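What the Mug Taught Me About Cutting Demonstrations

March 24, 2024

I have been putting off writing this one up for a while, partly because the result is small and partly because I kept wanting to run just one more comparison before I said anything out loud. But several of you wrote after my last post to ask how the hand-held demonstration work was coming along, so pour yourself something warm and settle in (this may take me a few paragraphs to get to the point, as usual).

For anyone new to the blog, the project is called Marikar. The idea is that a person picks things up and puts them down with a pair of hand-held grippers, the grippers record what they see and how they move, and a policy is trained on those recordings so that a robot can do the same job later. Plenty of people work this way now and I make no claim to the basic recipe. My little corner of it is the question of what you do with a recording once you have it. Do you feed the whole thing to the learner from start to finish, or do you cut it up first?

My favorite task for this is also the dullest one, a mug and a wire basket. I love it dearly! The mug has a handle, so the approach direction matters, and the basket has sides, so you have to come in from over the top. Two hands are available but most of the interesting motion belongs to one of them, and that turned out to be the part worth studying.

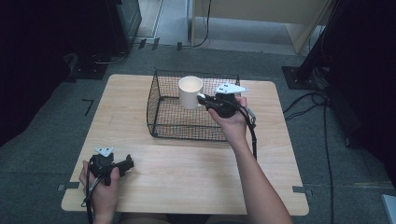 Right gripper reaching for the mug in the wire basket, left gripper down by the table edge.

I collected 514 demonstrations across four tasks, with 128 of those being the mug and basket. Then I trained the same policy three ways. The first version got every recording whole. The second got recordings chopped into fixed pieces of 30 frames each, shuffled. The third is the one I had hopes for, which I have been calling Sosness in my notes (the name means nothing, it was the first thing I typed when the script asked me for one). Sosness looks at the speed of each gripper separately and makes a cut wherever either one of them settles. So a hand that is waiting gets its own long, quiet segment, while the busy hand gets several short ones over the same stretch of time.

I was fairly sure the fixed pieces would do worst, and they did. With whole recordings the policy learned the reach nicely but had a habit of letting the waiting arm drift, a slow wandering motion that I never once intended to teach it. My guess is that small tremors in a resting hand look like meaningful movement when you average over a long recording. With the Sosness cuts the drift mostly went away. Out of 30 trials of the mug task, the whole-recording policy finished 19 and the Sosness policy finished 25. I would not hang a career on a gap of that size, and I have only repeated it 3 times with different random seeds, but the order came out the same each time and I was grinning like a fool by the last one.

There is a wrinkle, of course. The view from the gripper itself is a very different thing from the view from the head, and I had been treating them as if they deserved equal trust. When a gripper is close to the table and has nothing in it, its camera gives the learner precious little to go on -- wood grain, some glare, and its own two fingers. 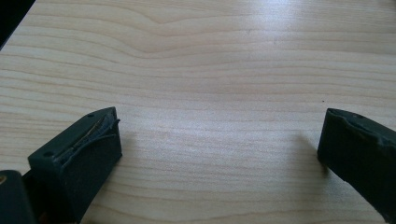 Could you throw away the gripper camera whenever the hand is empty?
I tried that, and the grasps got worse, so I now keep every frame and give the empty ones a lower weight in training.

That weighting is the piece I am least settled on. At the moment it is one number per segment, chosen by hand, and I have moved it up and down enough times to know that the reach is sensitive to it and the release hardly cares at all. I would much prefer that the learner work it out for itself. There is a half-finished branch called Dravitz where I let it try, and so far it has mainly discovered that it likes the head camera very much and would be happy to ignore everything else. We are having words about that.

One more practical note for those of you doing your own collecting. Look over your finger pads before a long session, and write down their condition next to the data. Mine have some peeling along the edges, and I did not start keeping that record until well into March, so I can't tell you whether pad wear explains any of the failed grasps in the older recordings. I wish I could. It is such an easy column to add to a spreadsheet.

Next I want to try the same cuts on a task where both hands are properly busy, probably folding a dish towel, where the idea of a waiting hand may fall apart completely. If the speed rule makes a mess of it I will post the mess. The cutting script needs a bit of tidying before I share it, mostly comments that only make sense to me, and I'll put up a link when it's fit for company.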